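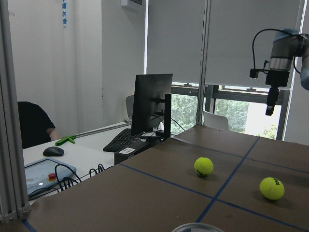

Wer in einem Entwicklungsteam arbeite, kenne den Satz »Bei mir läuft es« zur Genüge, so Unnur Lund; mit Draker 15 solle er deutlich seltener fallen. Die neue Hauptversion der Verwaltungssoftware für lokale Entwicklungsumgebungen steht ab dem 25. September allen Kundinnen und Kunden der Koltanden GmbH zur Verfügung.

Koltanden veröffentlicht Draker 15 — Entwicklungsumgebungen werden als Profil beschrieben und geprüft

Flanddale. Mit Draker 15 stellt Koltanden das Verfahren um, nach dem Webserver, Datenbanken und Laufzeitversionen auf Arbeitsplatzrechnern eingerichtet werden. Bislang wurden die Einstellungen je Rechner in der Programmoberfläche gepflegt. Künftig liegen sie in einer Profildatei, die gemeinsam mit dem Quelltext eines Projekts versioniert wird. Beim Öffnen des Projekts vergleicht Draker den Zustand des Rechners mit dem Profil und meldet Abweichungen, bevor Dienste gestartet werden.

Die Prüfung umfasst unter anderem Versionsstände, belegte Ports, Zeichensätze der Datenbank, Zertifikate für lokale Domains sowie Schreibrechte in den Projektverzeichnissen. Abweichungen lassen sich einzeln oder gesammelt beheben. Eine automatische Änderung ohne Zustimmung der angemeldeten Person findet nicht statt. Für Arbeitsplätze mit eingeschränkten Rechten kann die Systemadministration festlegen, welche Korrekturen zulässig sind.

Der Abgleich beruht auf der Komponente Kiều, die Koltanden im März als Vorabversion bereitgestellt hatte. An der Erprobung beteiligten sich 1739 Entwicklerinnen und Entwickler. Aus dem Kreis der Teilnehmenden gingen fast 700 Fehlerberichte und Änderungswünsche ein. Ein erheblicher Teil betraf den Umgang mit Passwörtern und Zugangsschlüsseln. Diese werden nun grundsätzlich außerhalb der Profildatei abgelegt; das Profil enthält lediglich einen Verweis auf den Schlüsselspeicher des Betriebssystems.

»Die Rückmeldungen zu den Zugangsdaten haben uns veranlasst, das Dateiformat noch einmal zu öffnen«, erklärt Unnur Lund. »Das hat die Freigabe verzögert. Wir halten die Entscheidung weiterhin für richtig.«

Bestehende Installationen ab Version 13 können unmittelbar aktualisiert werden. Der Umstellungsassistent liest die vorhandenen Hosteinträge und Datenbankverbindungen aus und erzeugt daraus ein erstes Profil. Koltanden empfiehlt, vor der Aktualisierung sämtliche lokalen Datenbanken zu exportieren und laufende Dienste zu beenden. Ältere Installationen müssen zunächst auf Version 14 angehoben werden. Selbst erstellte Startskripte werden übernommen, jedoch deaktiviert — sie sind nach Durchsicht einzeln wieder freizugeben.

Der Standardport für die interne Kommunikation zwischen Draker und dem Abgleichdienst lautet künftig 3285. In Netzen mit restriktiven Firewallregeln ist dieser Port für lokale Verbindungen zuzulassen oder im Profil durch einen anderen Wert zu ersetzen.

Draker 15 ist für Linux, macOS und Windows erhältlich. Für Kundinnen und Kunden mit laufendem Wartungsvertrag ist die Aktualisierung kostenfrei. Bildungseinrichtungen erhalten die Software wie bisher zu gesonderten Bedingungen. Version 14 wird noch zwölf Monate mit Sicherheitsaktualisierungen versorgt.

Über Koltanden
Die Koltanden GmbH mit Sitz in Flanddale entwickelt Werkzeuge für die Einrichtung und Pflege von Entwicklungs- und Testumgebungen. Zu den Abnehmern zählen Agenturen, Softwarehäuser und öffentliche Einrichtungen.

Pressekontakt
Koltanden GmbH
Unternehmenskommunikation
Unnur Lund
Flanddale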